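News > Workplace > Rentals

Filed under: Robots for Hire

Seditow will now rent you a pair of robot arms by the month, which puts them in the same budget column as the coffee machine. The service is called Moya, it starts in October, and it is meant for small shops that put together shelving, racks and other things with poles in them.

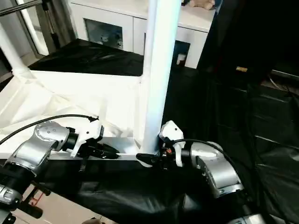
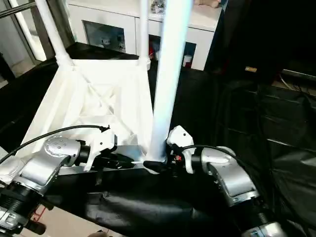 Two arms at work on a white post.
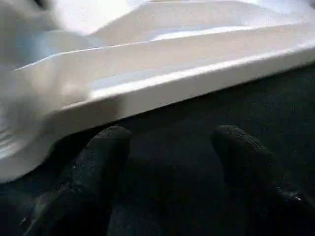

The price is $870 a month for two arms, two grippers and a person on the phone. Customers get 15 hours of setup help, after which the person on the phone becomes a form on the website. There is a minimum term of five months – long enough, Seditow says, for a shop to decide whether it likes the things.

"We don't sell speed," said Reto Plattner, who runs the rental side. "If you want speed, hire a teenager." He then asked whether that could be left out.

What Moya does sell is patience. A job is taught by hand, by moving the arms through it, and the software, called Status, files each run under a name the customer picks. Seditow's own list of saved jobs has 17 entries, three of them named "final."

Elaheh Zamani, whose company Silteo makes display stands and had the service on a trial, is keeping it for another term. She likes the grip on smooth plastic parts and the fact that the arms can be taught a new job before lunch. She is less fond of the manual, which covers unpacking in great detail and cables hardly at all. Her staff have started their own version in a ring binder.

Damage to the arms is covered. Damage by the arms is covered "within reason," a phrase the contract uses twice and defines in neither place. Plattner says a clearer version is being written. Delivery is extra, and so is taking them away again.

Comments (3)

polebarn_pete
870 a month and I still have to sweep the floor myself?

M. in shipping
We asked for a quote. Delivery to us was more than the first month, so check that before you get excited.

tallshelf
Would like to see that ring binder.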